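Section 4. Folding and Packing Clothes with the Kemusen Storage Set

Applies to the flat drawer tray, the upright divider and the travel sleeve. Revised 2018-01-12.

4.1 Before you start

The leaflet that used to come in the box promised that you would "double your drawer in minutes." You won't. Your drawer will hold what it held before, perhaps a little more, and you should be able to find a black T-shirt without pulling out everything on top of it. If that sounds worth an evening, carry on.

You will need:

The tray, with its liner in place
Two dividers (the third is a spare)
A flat surface at least as wide as a shirt with the sleeves out
Clothes that are clean and completely dry

NOTE: The folding board sold separately by Brelel will work with this set. We have tried it. It makes shirts the same width every time, and it takes up more room in the closet than the shirts do. Your hands are enough.

CAUTION: Do not pack anything damp. The tray has no vents along the bottom, whatever the older drawings show.

4.2 Choosing a surface

A table is best. Most people will use the bed anyway, so these instructions assume a bed.

1. Pull the bedspread as flat as you can. It won't stay that way.

2. Work near an edge, where you can reach across without leaning on the clothes you have already done.

3. If the cover is puffy, press the area down with your forearm before laying anything on it. A hump under a shirt pulls the first fold crooked, and each fold after that copies the mistake.

4. For dark clothes, pick a light or bright cover if you own one. Black on navy is miserable to fold by lamplight, and you will miss the lint as well.

4.3 The long fold

Use this for T-shirts, thin sweaters and leggings. It is an old fold under a new name, and other brands have sold it as a discovery.

1. Lay the item face down and smooth it from the middle outward.

2. Bring one side in to a third of the width. Fold the sleeve back on itself so that it does not stick out past the new edge.

3. Repeat with the other side. You should have a long strip with straight sides. If one side is straight and the other wanders, open it up and do step 2 again.

4. Fold the strip over from the hem, stopping a little short of the collar.

5. Fold once or twice more, depending on the depth of your drawer. Stop when the bundle is slightly lower than the tray wall.

6. Run the flat of your hand along the top. Do not press hard enough to crease the rounded ends. Those ends are what you will see when the bundle stands in the tray, and sharp creases there show up when you wear the shirt.

Keep hold of the folded end when you move the bundle. Picked up by the loose end it opens like a letter, and you are back to step 1.

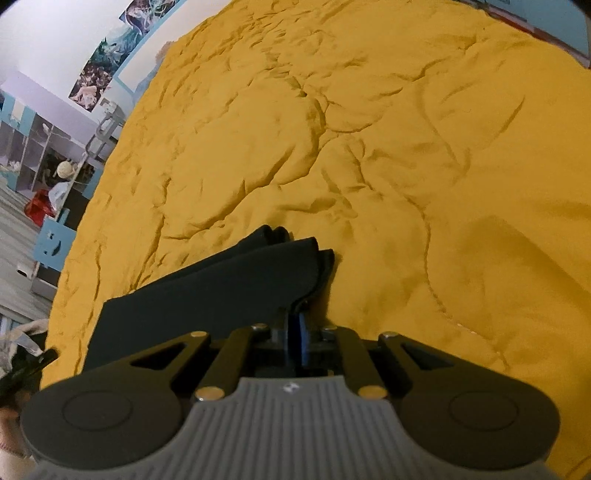
Oratile Makhubela wrote to us that she had followed the long fold for a month and gave it up for anything slippery. Her silky tops slid open in the drawer by the second morning, and she now rolls them and keeps them in a shoebox, with no divider at all. She also asked why a storage set needs a manual this long.

On the first point she is right. The fold depends on cloth gripping cloth, and slick fabrics don't. Use the roll in 4.4 for those. A shoebox is fine too, and we would sooner say so than sell you another tray. On the second point, the manual used to be longer.

4.4 The roll

1. Fold the item in half lengthwise, with the sleeves tucked inside.

2. Start from the collar and roll toward the hem. Keep the roll firm but don't strain the cloth.

3. Set it down with the loose edge underneath.

NOTE: You may have read that rolling prevents wrinkles. It moves them. A rolled cotton shirt comes out with soft waves where a folded one has lines, and which you mind less is up to you.

4.5 Loading the tray

1. Set the dividers first. Each one clicks twice, and the second click is the one that counts.

2. Stand the folded bundles on edge, with the rounded ends facing up.

3. Put heavier items at the back.

4. Leave a gap about as wide as your hand. A tray packed tight looks good on the day you pack it and is a nuisance every morning after.

CAUTION: The tray is rated for 3 kilograms. Jeans will take you past that quickly. Keep them on a shelf.

4.6 If something goes wrong

Bundles fall over when one is taken out: move the nearest divider up a slot, or lay the remaining bundles flat until laundry day.

Bundles are different heights: you folded from different ends. Pick hem or collar and stick with it.

The divider pops loose: check for the second click. If it still comes out, write to us for a replacement and say which slot it was in.

The drawer is as full as ever: you may own too many T-shirts. The set can't help with that, and neither can the larger one.

Section 5 covers the travel sleeve.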